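Sorting Small Stuff: What We Learned About Shared Workrooms
Student project report, Goltlow Design Program

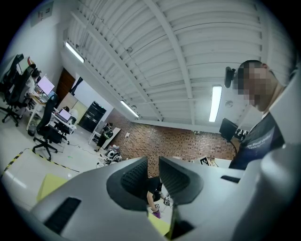

How long should it take to find a small item in a shared workroom?

Our group settled on 14 seconds as a fair target for anything people use every day, such as tape, scissors or a spare marker. Past that point, most of our testers started opening drawers at random or asking someone else.

That target ended up steering the whole project, and we had a great time chasing it! We called the project Faststead. It grew out of a complaint we kept hearing from classmates (and making ourselves): the big shared room is a wonderful place to work, but small things wander off. Pens end up near the sink. Labels go home in somebody's jacket. The good scissors have their own travel schedule.

What we did

We worked in April, mostly in the late afternoon when the room gets busy. Week one was only watching and taking notes. We wrote down where people put things when they were done with them, and we tried hard not to tidy up after them, which was tougher than it sounds. Then we set up two layouts and ran each one for the same number of afternoons.

Layout A was sorted by type. All the cutting tools went in one bin, all the writing tools in another, and so on. It looked fantastic on the first afternoon and we were pretty proud of it.

Layout B was sorted by job. If you wanted to pack a parcel, everything for packing was in one bin, including scissors and a marker, even though that meant owning 3 pairs of scissors for the room. We borrowed this idea from the way one of us has a baking drawer at home.

For each layout we asked 8 testers to fetch items from a list while we timed them. None of them had helped set up the bins.

What we found

Layout B won for finding things, and it wasn't close. Testers got nearly every item inside our target, and several went straight to the right bin without reading the label. We loved watching that.

Putting things back was a different story. With Layout A, people knew that scissors go with scissors. With Layout B they stood there holding a marker and wondering which bin it came from. By the end of the second afternoon the packing bin had five markers and the mailing bin had none.

The fix was colored tape. A strip of green on the bin and a strip of green on every item that lives in it. It took over an hour to tape everything, with some arguing about whether teal counts as green (it does not, and we re-taped the rulers). After that, returns got a lot better.

Labels

Our first labels were too small. We printed them at a size that looked neat on a laptop, then found that anyone standing at the work table had to walk over and lean in. The second set used short words in thick letters: PACK, MAIL, FIX, DRAW. We put them on the front and the top of each bin - the top one matters when bins sit on a low shelf.

What we would change

We'd test mornings too. We'd also like to try clear bins, which we skipped for cost. And we never solved the problem of the catch-all bin. We tried going without one, and a catch-all pile appeared on the windowsill by the next day. So we gave in and added a shallow tray marked ANYTHING, emptied at closing time. It's still in use.

Posted in: Student Work, Organizing, Shared Spaces

3 comments

farahani_bins: The tape idea is so good. Does it peel off the handles after a while?

Sutar: We do sorting by job in our garage and have the exact same marker problem. Trying the tape this weekend.

quietdrawer: Teal is green. I will not be taking questions.

Contact | © Goltlow Design Program | Back to top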